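Ticket: Donation totals not matching on our class pages
Opened May 23, 2021
Status: Waiting on customer
Product: Tuvo fundraising pages

Hi there! I run the online side of the spring coin drive at Marinho Elementary (I'm a parent, not a tech person, so please be gentle) and I can't get our class totals to add up. The goal for the whole school is $2000 and the big thermometer on the front page looks fine. It's the little class thermometers underneath it that are off.

What I see is this. A grandparent gives online, picks a class from the drop-down, gets the thank-you email with the right class on it, and then the money shows up in the school total but not in the class total. It doesn't happen every time. Out of the gifts that came in last night, 7 went where they should and 4 didn't, and I checked them against the emails twice because I figured I was the one messing up.

Stuff I've tried already:

Logged out and back in. No change.
Cleared the cache on the laptop, then looked on my phone. Same numbers on both.
Hit "Recalculate totals" under Settings. It spins for a while, says Done, and nothing moves.
Took one class off the list and added it back. Please don't make me do that again - it wiped out the teacher's message and I had to type the whole thing over from a paper copy.
Made a test gift of $2 to the second grade. That one landed in the right place, of course it did!

The only thing I can think of is that we switched over from Dramora this year and brought the old class list in with the import tool. Some of the teachers have moved grades since then, so a few rooms got renamed after the import. I don't know if that matters. The coins the kids bring in are counted at the bank and I type those in by hand, and those are all fine.

The kids check these thermometers every morning and there's a pizza lunch riding on it, so I've got third graders asking me in the pickup line why their number went to sleep. I'd love to have it straightened out before we close the drive in June. 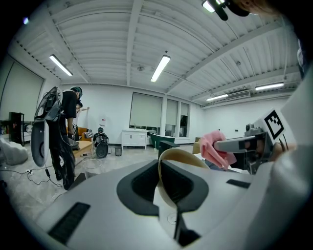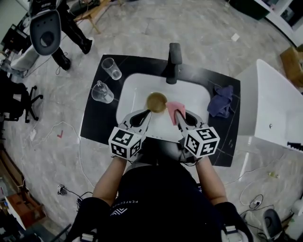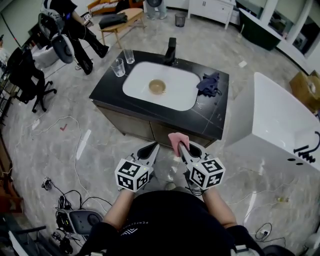
Reply from Neusa Meireles:
Thanks for all the detail, it saved me a bunch of questions. I think you're right about the import. When a class comes over from another system it keeps its old ID, and if you rename it on the Classes tab the drop-down can end up with two entries under the same name. Gifts to the old entry count toward the school but have no thermometer to go to. Could you open Classes, turn on "Show hidden," and tell me if any room is listed twice? Please don't delete anything yet, the gifts are attached to those entries.

My reply:
Oh my goodness, yes. Room 7 is in there twice and so is the kindergarten, one in black letters and one in gray. I never would have found that switch. I haven't touched anything, I promise. So do I drag the gray one onto the black one, or is there a merge button somewhere? I see a little chain link next to each name but I'm scared to click it.

Reply from Neusa Meireles:
The chain link is the one you want. Click it on the gray entry, choose the black one as the match, and save. Then run Recalculate totals one more time. Do the kindergarten first and let me know what the thermometer says before you do the other.

My reply:
Kindergarten is done and their thermometer jumped right up! It matches my emails to the penny. Going to do Room 7 after dinner. One more thing while I have you - the receipts still say Stinis at the bottom, and that was the name of our parent group before we changed it. Where do I fix that? I looked under Settings and under Emails and it's spelled right in both.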